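# How a Robot Arm's Software Finds a Mug

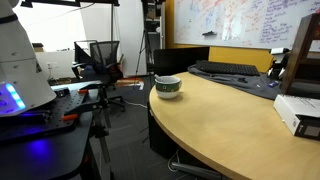
*A mug on the wooden table, with the base of the robot arm at the left.*

A robot arm is made of motors, joints and metal. None of those parts knows what a mug is. The work of finding a mug, choosing a path to it and moving along that path is done by software, and the software is split into several programs that pass messages to each other.

This page follows one job from start to finish: "Pick up the mug by its handle." The programs are called Jin, Larura and Vedis. Jin looks, Larura plans, and Vedis moves the motors. A fourth program, Vastow, writes everything down.

## Step 1: Looking (Jin)

A camera does not send the computer a mug. It sends a grid of tiny colored squares called **pixels**. Each pixel is stored as three numbers: how much red, how much green and how much blue. A white pixel has three high numbers. A black pixel has three low ones.

Jin's job is to sort the pixels into groups. This is called **segmentation**. Jin asks which pixels belong to the table, which belong to the mug, and which belong to everything else.

Color helps, but it is not enough. The mug in the picture is white at the bottom and has a dark green patterned band. If Jin grouped pixels by color alone, it would report a white object with a green object on top of it. The dark cloth behind the mug is another problem, as its pixels are dark and so are some of the pixels in the band.

Shadows cause trouble too. There is a soft shadow on the table at the foot of the mug. To a simple program, a shadow is a patch of different color and could be part of the object. A robot that believes this will think the mug is wider than it is.

Jin handles these cases by learning from labeled pictures. A person draws an outline around each mug in many pictures, and the program adjusts itself until its own outlines match. Inmaculada Robles labeled the first set for Jin, 436 pictures in all. Some show mugs with stripes, some show mugs behind other things, and some show no mug. The last kind matters. A program trained only on pictures with mugs will find a mug in everything, including a shoe.

When Jin is finished, it sends out a short message:

- Object: mug
- Position: where it is on the table
- Handle: which way it points
- Confidence: 0.93

**Confidence** is a number from 0 to 1 that says how sure the program is. If the number is below 0.8, Jin does not send the position. It looks again.

## Step 2: Agreeing on where things are

Position needs numbers, and numbers need a starting point. Programmers call this starting point the **origin**.

You can try this at home. Put a cup on a table and stand at one end. Tell a friend at the other end that the cup is "to the left." Your friend will look on the wrong side. You were both right about your own left, but you used different starting points.

The camera and the arm have the same problem. The camera measures from the camera. The arm measures from its own base. Before Larura can plan anything, the camera's numbers must be changed into the arm's numbers. This is done with a fixed set of sums called a **transform**.

The transform works only if the camera and the base stay where they were when it was measured. In the picture, clamps hold the plate under the robot's base to the black table. If a base slides even a little, every answer is wrong by that amount, and the software has no way to feel it. Measuring the positions again is called **calibration**. Teodor Munteanu calibrates our arm every Sunday - it takes 35 minutes.

## Step 3: Planning (Larura)

Larura now knows where the mug is. It needs a list of positions that will take the arm from here to there. The list is called a **path**.

The shortest path is a straight line, but a straight line may go through something. Larura keeps a simple model of the space around the arm. In this model a table is a flat box that the arm must not enter. A monitor is a box. Anything Larura does not recognize is also a box, made slightly too big for safety.

Larura finds a path in this way:

1. Pick a random position for the arm.
2. Check whether any part of the arm would be inside a box.
3. If it would, throw that position away.
4. If it would not, join it to the nearest good position already found.
5. Repeat until the positions connect the start to the mug.

On one test run Larura tried 241 positions before it had a complete path. A computer does this quickly, so the wait is short. The first path is usually crooked. Larura then smooths it by removing points that are not needed.

Larura also decides how to arrive. A mug can be held by the rim, the body or the handle. Our job says handle, so the gripper must come in from the side where the handle is. In the picture the handle points to the right. There is also the end of a utensil sticking up over the left side of the rim, so a path that came down over that side would need to stay higher.

## Step 4: Moving (Vedis)

A path is only a list. Vedis turns it into motion, using a **control loop**. The loop has three parts:

1. **Measure.** Read the angle of each joint.
2. **Compare.** Subtract the real angle from the wanted angle. The answer is called the **error**.
3. **Correct.** Push the motor harder if the error is large, and more gently if it is small.

Then it starts over, many times each second.

You use a control loop when you fill a glass with water. You watch the level, compare it to the top, and slow the pour as it gets close. If you closed your eyes, the loop would be broken, as you could no longer measure.

The hard part is choosing how strongly to correct. Too weak, and the arm is slow or stops short. Too strong, and it goes past the target, comes back, goes past again, and shakes. Choosing the right strength is called **tuning**. Vedis took five rounds of tuning before the arm stopped shaking near the end of its path.

## Step 5: Writing it down (Vastow)

Vastow saves every message with the time it was sent. The saved file is a **log**. When the arm misses a mug, the programmers read the log backward:

- Did Vedis follow the path? If not, the fault is in control.
- Did the path end at the position Jin gave? If not, the fault is in planning.
- Was the position correct? If not, the fault is in looking, or in the transform.

Finding and fixing a fault is called **debugging**. Most of the time spent on a robot is spent on this.

## Try it: be the software

You need three people, a blindfold and an empty plastic cup.

- Player 1 is Jin. Jin can see the cup but may only say where it is.
- Player 2 is Larura. Larura sits facing away from the table, listens to Jin, and gives one instruction at a time, such as "hand forward" or "hand left."
- Player 3 is Vedis. Vedis wears the blindfold and does exactly what Larura says.

Before you start, agree on whose left you are using. Play once with only the cup on the table, then add a pillow as an obstacle. If the cup gets knocked over, work out which player's message was wrong.

## Words from this page

**Calibration** - measuring where the parts of the robot system are, so the numbers agree.

**Control loop** - measure, compare, correct, repeat.

**Error** - the difference between the wanted position and the real one.

**Log** - a saved record of messages and times.

**Segmentation** - sorting pixels into groups that belong to the same object.

**Transform** - sums that change one set of position numbers into another.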